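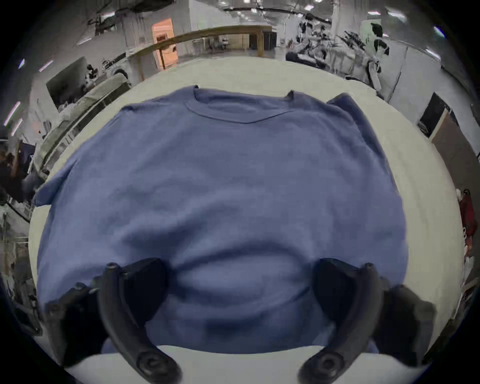 Several customers wrote in after the August update asking why the folding instructions now start with the shirt face up. The old sheet had it face down, and both are still valid. The answers in this FAQ cover both methods.

FOLDING AND CARE FAQ
Kusska knit T-shirts, short sleeve
Last revised Sunday, May 7, 2023

Which side should face up when I lay the shirt out?
Front up for the file fold and for rolling. Front down for the shelf fold, where the neckline has to end up visible on top. If your copy of the sheet shows only the face-down layout, it predates the August update. You can keep using it for shelf folds.

What kind of surface do I need?
Flat, hard, clean and wider than the shirt with both sleeves out. A table is better than a bed. Mattresses give under the hand and the creases wander.

Do I need to smooth out every wrinkle first?
No. Soft wrinkles in the body drop out under the weight of the stack. Remove any fold that runs across the shirt from side to side, as it will set next to the real crease and show as a double line. Hold the hem and pull lightly toward you. Do not pull on the neck rib.

One sleeve keeps flipping up. Does it matter?
It matters for the file fold. A sleeve that is doubled back adds two layers on one side and the packet leans. Open the sleeve, lay the hem square, then fold.

What are the steps for the file fold?
Shirt front up, neckline away from you.
Fold one side in to the center line and turn the sleeve back on itself.
Repeat on the other side. The edges should meet without overlapping.
Bring the hem up to just short of the neck seam.
Fold in half, then in half again. Stand the packet on its long folded edge.

How wide should the finished packet be?
12 cm fits the Clarano drawer insert in the narrow setting. For an open shelf the width is not critical, provided all packets in the stack match.

How many shirts fit in one Clarano insert?
31 in sizes S and M, filed upright in two rows. Large sizes vary with the weight of the knit, and we do not publish a number for them.

Can I use a folding board?
Yes. The Hirano board works with all adult sizes up to XL. Line up the neck seam with the top edge of the board, not the rib itself. The Balletti board is made for dress shirts and is too narrow for a T-shirt laid flat with the sleeves out.

Should I fold or hang knit shirts?
Fold. Knits lengthen on a hanger, and the shoulder points stay in the fabric until the next wash.

Can I fold a shirt that is slightly damp?
No. Dry it fully first. Creases pressed into damp cotton need an iron to remove, and a closed drawer holds the moisture.

How do I get rid of a crease that has already set?
Iron inside out on medium, following the direction of the knit. Skip the neck rib. Steam from a short distance also works on the body.

Is the printed sheet still available?
Yes, in packs of 50. Ask for the current version when ordering. Inserts and boards are ordered separately.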